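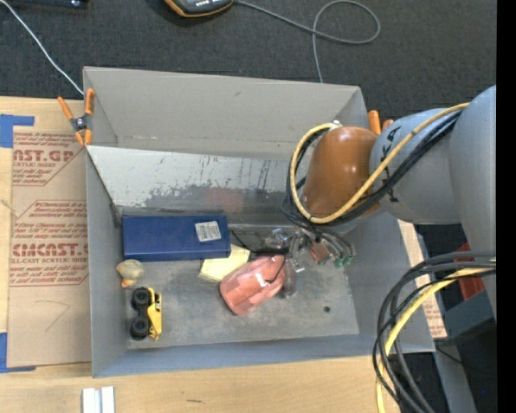
Progress report to the Vondgate Regional Business Fund
Shared exhibition stand for small producers
Second report, May 4, 2019

1. Where we are now

In our first report we described how the shared stand was planned and which companies had shown interest. Since then the group has been formed, the floor space is booked and the first training day has been held. We are on schedule with most of the work. Two points are late, and we explain them under section 4.

The group now has 14 member companies. All of them have signed the participation agreement and have paid the first part of their fee. At the time of the application we hoped for a few more, but two bakeries withdrew in the winter when they saw how many days their staff must be away. We think this is understandable. We did not try to replace them, as the stand would then be crowded.

2. The Flasholm fair

The main activity in the grant period is the autumn trade fair at Flasholm, in September. We have reserved a corner space of 31 square metres in the second hall, close to the side entrance. It is smaller than the place we first asked for, but it is open on two sides, and the organiser has agreed that we may use the wall behind us to its full height.

The contract for the building of the stand was given to Hofstetter. We asked for offers from three firms. Hofstetter was not the cheapest, but their price includes transport, storage between fairs and the return of the material afterwards, and the other two wanted to charge separately for this. A copy of the three offers is attached to this report, together with our short comparison.

The stand will have one common counter in front and small display places behind it. Each company receives the same width of shelf. There was a long discussion about whether the larger companies could buy more, and the members decided against it by vote. There will also be a table with four chairs for meetings with buyers. It can be reserved by the half hour.

3. Training of the exhibitors

Many of our members have never stood at a fair before, or only at local markets. For this reason we use a part of the grant for preparation. The first training day was held in our own meeting room in Vondgate and lasted from the morning until late afternoon. The subjects were how to start a talk with a visitor, how to present a price list to a trade buyer, and how to follow up the contacts afterwards.

The participants filled in a form at the end. Most were satisfied. The part on price lists was considered the most useful, and several asked for more time on it. The criticism was mainly that the examples came from big industry and did not fit a company with two or three employees. We have passed this on to the trainer, and the next day will use price lists from the members themselves, if they agree to it.

For the registration of visitors we have chosen Tevo, a simple programme that works on a telephone or a tablet. Every contact is stored with the name of the company that made it, so the members do not see each other's customers. We tested it at the spring meeting of our association. The scanning of the badges went well, but the notes field was too short for real use and we have asked for a longer one.

4. Delays

The common brochure is not finished. It should have gone to the printer in March, but 4 companies have still not delivered their texts and photographs. We have now set a last date at the end of this month. After that date we print with the material we have, and the missing companies will be listed with address only.

The second delay concerns the invitations to foreign buyers. We could not send them before the hall number was confirmed, and this confirmation came five weeks later than promised. The letters are translated and ready and will go out next week.

5. Money

The spending until now is within the budget. The floor space and the first payment to the stand builder are the two large items. The training was a little cheaper than planned, as we did not have to rent a room. We would like to ask for your permission to move the difference to the printing of the brochure, where the paper price has gone up. The total amount of the grant is not changed by this.

6. Next steps

Before the summer we will hold the second training day, approve the final drawing of the stand and make the staff plan for the fair. Each company must be present with at least one person on every opening day. The third report will be sent to you after the fair, with the number of registered contacts for the whole group and the answers from the exhibitors' survey.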